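Roll-and-move games with grown ups - am I wrong to hate them?

Forum: Family Table > Rules and House Rules

mokmok60
Posted Sunday, 7:40 pm

ok so. in-laws over every other weekend, they want race games. Print and play stuff, one die, first to the end. My kids (7 and 5) love it. I am dying inside. Been trying to make it less painful with house rules and now my brother in law says I ruined it. Rules so far:

- roll two, keep one
- land on someone, they go back three
- exact roll to finish

Exact roll is the one everybody fights over. Last game took 60 minutes. For a race game. One die!!
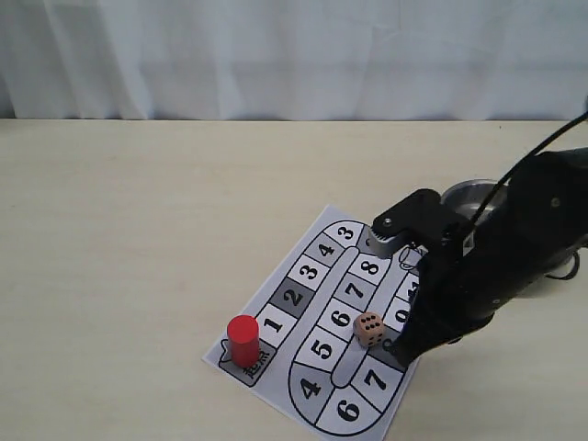
Thinking of dropping exact roll and just letting people sail over the line. But then the little one wins by luck every time and the older one melts down. Anybody found a middle way?

Bakach
Posted Sunday, 7:52 pm

Drop exact roll. Terrible rule, always was. It adds nothing except waiting. You sit there two squares off and roll a five, a four, a five, a six. Not a decision in sight.

skotano_dad
Posted Sunday, 8:05 pm

Disagree w/ Bakach. Exact roll is the only catch-up these games have. Without it whoever is in front at the halfway point just wins, and the kids can see it coming. Mine start rolling the die at each other around then.

What I'd drop is the send-back. Three squares is a lot on a short track and it stacks up if you have more players. That's your 60 minutes right there.

Bakach
Posted Sunday, 8:11 pm

Catch-up by making the leader sit on their hands isn't catch-up, it's a penalty for playing first. Let people bounce back if they overshoot. At least the piece moves.

skotano_dad
Posted Sunday, 8:14 pm

bounce back is exact roll with extra steps

Eilidh Leckie
Posted Sunday, 8:30 pm

Hi, I run the kids' table at our library game afternoon so I've sat through more than 300 of these. Few things that helped.

Finish the round. If somebody crosses the line, everyone else still gets their turn, and furthest past the line wins. Fixes the going-first problem Bakach is on about and you don't need exact roll at all.

Print bigger. We had ours on regular paper for ages and pawns kept getting bumped. Moved up a size and the arguments about who was on what square pretty much stopped.

Also let the 5 year old pick which die to keep but NOT help her. It takes forever the first few games. Then it doesn't.

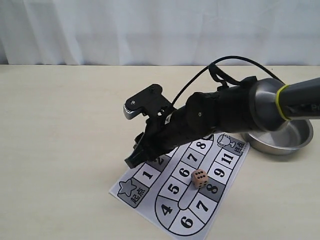 And play two short ones instead of one long one. The kid who lost the first gets to go first in the second. Less crying at ours anyway.

mokmok60
Posted Sunday, 8:41 pm

Furthest past the line is great, stealing that. Going to try it next time without the send-back too, sorry Bakach and skotano both half win

Printing bigger - do you tape sheets together or go to a copy shop? Our printer is hopeless, does stripes on anything gray.

Eilidh Leckie
Posted Sunday, 8:46 pm

Copy shop. Taped ones curl up at the join and then the pawns slide. If you do tape, tape the back only.

fisance
Posted Sunday, 9:20 pm

Going to be the grump here. Why fix it? It's a race game for a five year old. They like it as is. Grown ups adding rules is how we ended up with my nephew refusing to play anything at all, he couldn't keep track of whose verison we were on. Play it straight, lose, pass the chips.

mokmok60
Posted Sunday, 9:28 pm

fisance you have not played it with my father in law. He rethinks every roll. There is nothing TO think about

Bakach
Posted Sunday, 9:33 pm

Fisance has a point tho. One set of rules, write them on the back of the board. We did that in November after a real bad one over whether you can pass a pawn sitting in front of you. (You can. It's a race.)

skotano_dad
Posted Sunday, 9:35 pm

You can't at our house. Blocking is half the fun

Bakach
Posted Sunday, 9:36 pm

of course you play blocking

Eilidh Leckie
Posted Sunday, 9:50 pm

Blocking is ok with two players, awful with four. Mok let us know how the next one goes, and whether grandpa gets any faster with no exact roll.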